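3.2 Collecting demonstrations in simulation

All training examples for the sorting policy were gathered in a rendered workcell and not on the physical line. The choice was made early, after a first attempt at recording on hardware used up most of January on cable faults and recalibration. The simulated cell keeps the parts of the task that matter for the policy: a fixed arm with a two-finger gripper, a mat on a wooden tabletop, and a row of open bins in blue, yellow and green (Figure 2). Bin color is the only cue that links a goal to a place, so the three bins share one shape and touch one another.

Demonstrations were given by three operators (Mỹ Kiều, Toàn Âu and Ánh Ninh) using the Cornbridge teleoperation client. An operator controls the pose of the gripper and a single open/close signal; joint angles are solved by the client and logged along with the commands. Each operator completed 66 practice episodes before any of their data was kept. Practice episodes were deleted and play no part in the results of Section 5.

An episode starts with a reset. The trays are placed at a random position and heading on the mat, subject to a reach check, and may come to rest against a bin or partly over it. Earlier versions of the reset rejected any tray that overlapped a bin in the camera view. We removed that test when it became clear that policies trained on the cleaner layouts stalled whenever a tray edge hid the lower part of a bin wall. The arm begins each episode in one of 8 start poses, several of which leave the fingers close to the rim of a tray. Lighting direction is drawn anew at every reset, and arm shadows are rendered in full.

We kept 1000 successful episodes. An episode counts as successful if the part is inside the bin named by the goal, the gripper is open, and no bin has moved by more than the set tolerance. Success is computed from simulator state, so no hand labeling is needed. A further 178 episodes ended in failure and were stored separately. They are not used for imitation, but serve as negatives for the success classifier described in Section 4.1. Episodes stopped by the operator before first contact were dropped from both sets.

Two sources of bias should be noted. First, operators differ in approach. Toàn Âu tended to lower the gripper straight down beside a tray, while the other two came in at an angle and corrected late. We did not balance the set by operator, and the late corrections are overrepresented near the green bin. Second, the client drops commands when the render loop falls behind. Affected segments were resampled to a constant rate, and any episode with a gap longer than the action horizon was recorded again from the same seed.

Observations are stored as color images from one fixed viewpoint, together with joint positions, finger opening and the goal color. Depth is available in the simulator but was left out of the training set, as the target installation at the Skamgate site has no depth sensor. The images retain the renderer's grain. Denoising them in advance made training faster but lowered success on held-out seeds, and the unfiltered images were used for all reported runs. Object poses are written to a separate file that the policy loader cannot read.

Figure 2. Simulated workcell used for collecting demonstrations, with the arm over the mat and the bin row beside the trays. 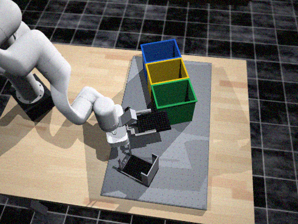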